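A board, a box of blocks and a long bench
The woman behind Goter on making one plain thing and making it properly

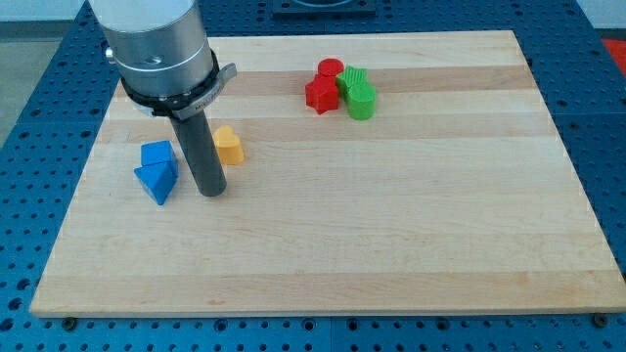
Coloured blocks on a pale wooden board, with the blue pair on the left.

The workshop sits at the back of a yard, behind a tyre fitter, and the kettle is on before I have my coat off. She has run Goter from this building for six years. The business makes wooden boards and the small coloured blocks that go with them, and it sells them mainly to nurseries, primary schools and a few clinics where people are getting the use of their hands back after an illness.

She did not set out to make blocks. She was making chopping boards, and a nursery teacher who had bought one asked whether she could do a bigger one for the floor.

"She wanted somewhere for the children to build that wasn't the carpet," she says. "Things fall over on carpet. I made her one out of what I had left and she came back for four more. So that was that, really. I stopped doing chopping boards the next November."

The boards are built up from long strips glued side by side. She likes the strips to differ a little, some more golden and some closer to cream, and she lays them out dry on the bench before any glue goes near them.

"I move them about until it looks right. You don't want all the dark ones at one end. My father would have picked them to match, and he'd have thrown out half the pile. I can't afford to do that and I don't like the look of it anyway. It ends up like a kitchen worktop."

I ask what goes wrong. She says glue, mostly. A board that has been clamped too hard will bow when it comes out, and it may take a day or two to show. She keeps the bowed ones stacked by the door and cuts them down for smaller orders. The finish is a plain oil, two coats, rubbed in with a rag.

Her blocks come in simple shapes, the cube and the triangular prism being the ones people ask for most. The blue is a strong royal blue and she is fussy about it. An earlier batch, bought from a supplier called Clikent, dried darker than she had hoped.

"It was nearly navy. On a screen you'd never know, but on a pale board they looked black from across the room. I gave them to my sister's playgroup. The children didn't mind at all, but I did."

She has watched a good many people use the sets by now. Small children, she says, tend to sort before they build. They put the colours together and leave gaps between one lot and the next, and they can be quite stern with anyone who moves a piece. Adults at the clinics go straight for a tower.

"The prism is the awkward one. A cube will stand whichever way you put it down. The prism ends up on its side, and then you've got a slope facing you and nowhere to put the next block. One of the therapists told me she always leaves that until the second week."

There was a time when she tried to offer more. A range called Nanora had arches, half-rounds and a printed booklet of things to build. It sold badly and she still has most of the booklets. The trouble, as she sees it, was the booklet – people thought they were meant to follow it, and those who couldn't manage the first page put the whole lot back in the box.

Last year she sent out 2,369 blocks, which she knows because she had to work it out for the insurance. Most went in sets of 18, packed in a cotton bag. The boards travel separately, wrapped in brown paper and card, and the corners are what the couriers damage. She has tried foam corners and gone back to folded card.

Looking after a board is simple, she says. Wipe it with a damp cloth, dry it standing up, and keep it away from the radiator. Marks will come. A few faint ones and some darker streaks along the grain are no reason to send it back, though people do ask.

"I had one back after three years with a note saying sorry about the state of it. There was nothing wrong with it. I gave it a rub down and some oil and posted it off the same week."

The next job is an order for 10 boards, all of them large, and the strips for the first are already lying on the bench. She moves one from the left to the middle while we talk, looks at it, and moves it back.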